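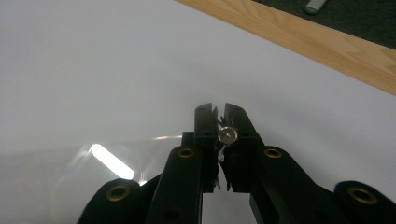
**Walbridge Workroom, staff meeting minutes, April**

Started at 9:10 a.m. in the back office. Seven present, two absent (one on leave, one at the Fovmont site for the delivery). Minutes taken by the front desk.

## 1. Minutes of last meeting

Accepted with one change. Under "Storage" the minutes said the Bucur cabinets were to be moved to the hallway. It should say the Bucur cabinets stay in the supply room and the paper rack goes to the hallway. The rack has been moved. It sticks out past the door frame when the door is fully open, and people have been bumping into it. Facilities will be asked if it can be turned sideways.

## 2. Items carried over

- Carpet cleaning: quote received, see item 7.
- Blinds on the street side: still broken. Part on order.
- Key to the supply room: second copy cut and working. The old copy sticks and should be thrown out.
- Sign-out sheet for hand tools: in use. Several entries have no return time. Everyone is asked to fill in both columns.

## 3. Tabletops and clear covers

Most of the meeting was spent on this item.

The pale boards on top of the work tables have been in use since the fall. Staff agreed they are easier to work on than the bare wood and that small parts are easier to find on them. The complaint is that they show every mark. Two have pen on them that didn't come off with the regular spray. Facilities tried rubbing alcohol on one corner and it took the pen off but left the spot duller than the rest. It was agreed not to use alcohol on the remaining boards until someone has asked Jesier what they recommend.

The clear acrylic sheet was discussed next. It goes over the paper so the paper stays flat and clean while people work above it. 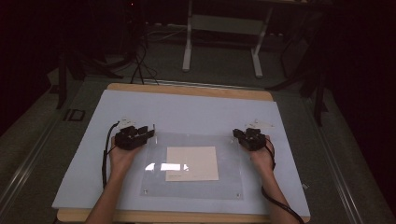
*Clear sheet on the table board, with the cream paper beneath it. Screws at the lower corners.*

Points raised:

- Ceiling light reflects off the sheet. How bad it is depends on where the table stands. One person said they had stopped noticing. Another said it makes small print on the paper hard to read and that they lean over to one side to see past it.
- Matte acrylic was suggested. Jesier sells it in the same thickness. It costs more and it makes the paper look slightly gray underneath. A sample will be requested before anything is decided.
- Moving the tables away from the lights was also suggested. The rails on the floor limit where a table can go, and the rails are staying where they are. It may be possible to turn a table so the light falls behind the person working. To be tried on one table first.
- Turning off one bank of lights was tried last year and people didn't like it.

Screws: whoever swaps the paper has to take out the screws, lift the sheet, change the paper and put everything back. It takes longer than it should. Thumb screws were proposed and rejected on the grounds that they stand up too high and sleeves catch on them. Clips were proposed and rejected too. They slide. Agreed to keep the flat screws for now and to keep one screwdriver at each table so that people aren't walking to the tool wall. Screwdrivers to be marked with colored tape.

Do not overtighten. One sheet at the Fovmont site has a crack starting from a corner hole. It is still usable and will be replaced with the next order.

Paper: the cream stock was chosen because it shows up well against the pale boards. We have 70 sheets left. Usage varies and there was no agreement on how long that will last. Order another pack this month. Someone asked for a larger size. Left for the next meeting.

The small print on the sheets is too faint on the current batch. The printer will be checked and the next batch printed darker.

## 4. Labels

The small white labels stuck to the boards are curling at the corners on at least two tables. The writing on some of them is too small to read from a normal sitting position. After some discussion it was agreed:

- Keep the labels small. Larger ones were tried in the winter and got in the way of people's hands.
- Use the label printer, not pen.
- Replace any label that has started to lift. Peel off the whole thing before putting the new one down. Labels have been stuck on top of old labels and the edges catch.
- Positions stay as they are. If a label has to move, tell the front desk so the table sheet can be updated.

There was a question about whether labels are needed at all now that the paper is printed. Opinion was split. No change for now.

## 5. Small hardware

The count of small metal parts was done over two afternoons. Total on hand is 1257 pieces, not including whatever is in the unsorted coffee can. This is more than expected. Most of the surplus is in one size that was ordered twice by mistake.

The small round pieces are the ones that go missing. They are shiny and should be easy to see on the white boards, and they usually are. They are not easy to see on the carpet. The carpet is dark and anything that rolls off a table edge is as good as gone until someone steps on it or the vacuum picks it up. The vacuum bag from last week was emptied over a tray and 85 pieces came out of it, most of them reusable.

Agreed:

- Shallow trays with a lip to be used for all loose parts. The Bucur trays with the soft lining are preferred. The plain ones are noisy and parts bounce.
- Trays are to be placed toward the middle of the table, away from the edge.
- Anything with a point goes in the lidded jars at the end of the session. It doesn't get left on the table overnight, even in a tray.
- Check the floor with the flashlight before vacuuming. The flashlight is on the hook next to the light switch. Batteries were changed this week.
- Magnet on a stick: one to be bought and tried. It was pointed out that it will only work on some of the parts.

The coffee can will be sorted by whoever has the front desk on Saturday, if it's quiet.

Somebody asked again about using the divided drawer unit from the old room. It has been measured and it fits under the window. Two of the drawers are missing their handles. It will be brought over anyway and the handles replaced later.

## 6. Cables

Loose cables should run off the table by the shortest way and be kept clear of the chair. Cables lying across the board get leaned on and pull the paper crooked. Hook-and-loop ties are in the top drawer by the door. Please don't use tape on the boards. It leaves a residue and this has been mentioned before.

The extension cord by the far wall has a loose plug and has been taken out of use. It has a red tag on it. Do not take the tag off and plug it back in.

## 7. Floor and carpet

Quote for cleaning the carpet was read out. It is higher than last year because of the extra time needed to clean along the metal rails, where dust and clippings build up. The cleaner's machine doesn't reach right up to a rail and the last strip has to be done by hand. Two questions for them before we accept:

1. Can it be done in one evening?
2. Do the tables have to come out, or can they be moved from one side to the other?

If the tables have to come out, the boards should be taken off first and stood against the hallway wall with a blanket between each one. The wooden frames can be carried by two people. Nobody is to carry one alone.

Several people said that things get put down on the floor next to the tables and left there. This is a trip hazard and it also means the vacuum can't get in. Anything on the floor at closing goes on the shelf by the door, and if it's still there a week later it goes in the lost property box.

## 8. Order for this month

From Jesier:
- One clear sheet, to replace the cracked one at Fovmont
- Matte sample, smallest size they will send
- Cleaning product for the boards, if they recommend one

From Bucur:
- Lined trays
- Lidded jars, small

From the office supply store:
- Cream paper
- Label rolls
- Colored tape
- Hook-and-loop ties

The order goes out at the end of the week. Additions to the front desk before then, in writing please. Verbal requests got lost last time.

## 9. Other business

- The kettle in the break room is being descaled. Use the microwave until it is back.
- Parking behind the building will be closed one morning for tree work. Notice will go on the door when we have the day.
- The table nearest the door rocks. A folded piece of card has been put under one leg. Facilities will look at the foot, which may just need to be screwed in further.
- Request for a second wastebasket by the paper cutter. Approved.
- Request for music in the afternoon. Discussed, no decision.

## Action items

| What | Who |
|---|---|
| Ask Jesier about cleaning the boards | Front desk |
| Request matte sample | Front desk |
| Turn one table and report on the glare | Morning staff |
| Tape and hand out screwdrivers | Facilities |
| Replace lifting labels | Afternoon staff |
| Bring over the drawer unit | Facilities |
| Buy magnet | Front desk |
| Call the carpet cleaner with both questions | Facilities |
| Check the printer | Morning staff |

Meeting ended at 10:25 a.m. Next meeting same time and place in May. Larger paper size and the label question will be on the agenda.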